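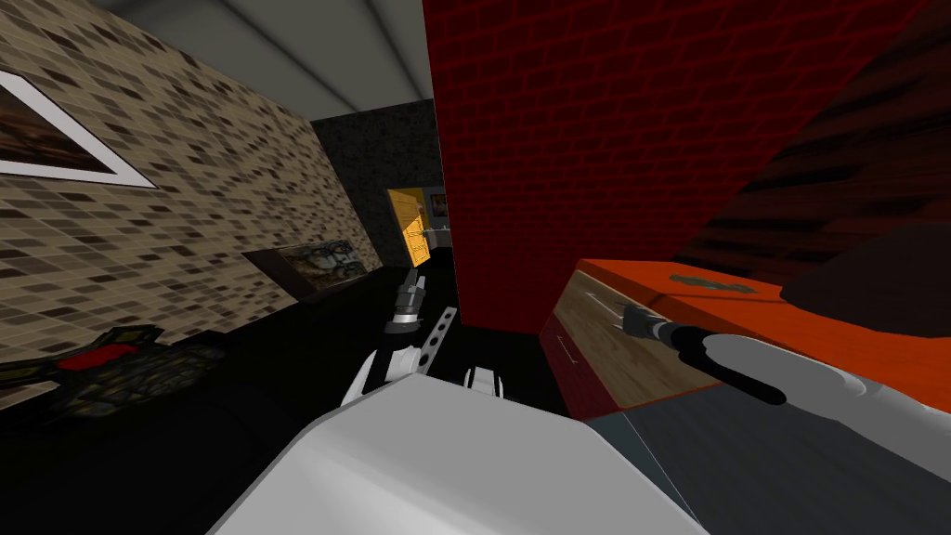 Do I have to clean the grout before I seal it?

Clean it first, every time, and give it a full day to dry. Sealer locks in whatever is sitting on the grout when you put it on, and that includes soap film and last year's coffee.

Section 4: Sealing your grout with the Hultier kit

I'm going to assume you've finished Section 3, your lines are clean, and you haven't got any loose or crumbling spots left. If you do, go back and patch them with the Charvát filler and wait until it's hard all the way through. I know, I know. I've skipped that step myself and ended up doing the whole corner over again.

What you need on the floor next to you:

Hultier sealer, one 200 ml bottle (enough for a small bathroom wall with a bit left over)
The narrow applicator with the roller tip
Two dry cotton cloths, old T-shirts are great
Gloves
A small cup of clean water

4.1 Getting the room ready

1. Open a window or run the fan. The smell isn't terrible, but it hangs around.
2. Turn off any under-floor heating and let the floor cool down.
3. Pull bath mats, bottles and trash cans well away from the wall. (Drips travel farther than you'd think!)
4. Drip a little water on one grout line. If it soaks in and turns dark, you're good to go. If it beads up, there's old sealer in there and you need the stripper from Section 2.
5. Wait for that wet patch to dry before you go on.

Note: The water test works on cement grout only. Epoxy grout beads water all by itself and doesn't need sealing, so you can close this guide and go have lunch.

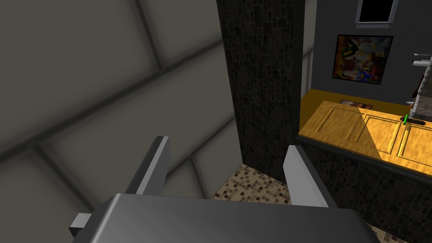

Fig. 4a. Recessed seams between large wall panels.

4.2 Putting on the first coat

1. Shake the bottle for 40 seconds. The good stuff settles at the bottom.
2. Screw on the roller tip until it clicks, then squeeze very gently until the roller is damp.
3. Start at the top of the wall and do the lines that run side to side. Then do the up-and-down ones.
4. Work in patches you can reach without moving your feet.
5. After five minutes, wipe the tile faces with a dry cloth. Don't press down into the lines.
6. Leave the wall alone for 44 minutes. Our lab people at Grarnura came up with that number and I used to tease them about it, but when I tried half an hour the second coat went on streaky.

Caution: Don't let sealer dry on the face of unglazed tile or natural stone. It leaves a shiny patch that's a real pain to get off. Try a hidden spot first if you aren't sure what you have.

Caution: Wear the gloves. The sealer dries out skin in a hurry.

4.3 The second coat

Same again, with less sealer on the roller. Most of it will sit near the surface now, so wipe the tiles at three minutes instead of five. Wide lines drink more than narrow ones, and you may want a third pass on anything near the shower head.

If you've got a haze on the tiles afterward, dampen a cloth with a few drops of fresh sealer, rub the haze until it softens, and wipe dry right away. Plain water won't shift it. 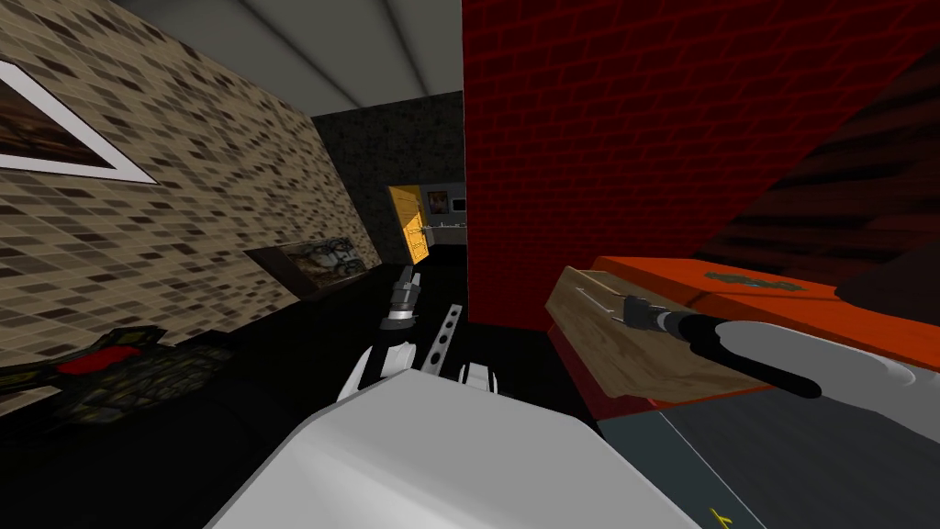

Grarnura Wall & Floor Care | Heltau Help Desk
Page last changed 5 April 2018

4.4 Drying and first use

1. Keep the wall dry for roughly 84 hours if it's in a shower. A kitchen backsplash can take a damp sponge the next morning.
2. Leave the door open so air can move through.
3. Repeat the water test in a few places. The drops should sit up on the line.
4. If one spot still goes dark, touch up that spot. You don't have to redo the wall.

Note: Old bottles marked with an October fill date came with a brush instead of a roller. The steps are the same, but load the brush lightly and wipe a minute sooner.

4.5 Putting things away

Rinse the roller tip in warm water before it gums up. Cap the bottle tightly and keep it somewhere that doesn't freeze. I write the day I opened mine on the label with a marker. Leftover sealer is fine for a year, and after that it starts to go stringy.

For weekly cleaning, see Section 5. Skip vinegar until you've read it.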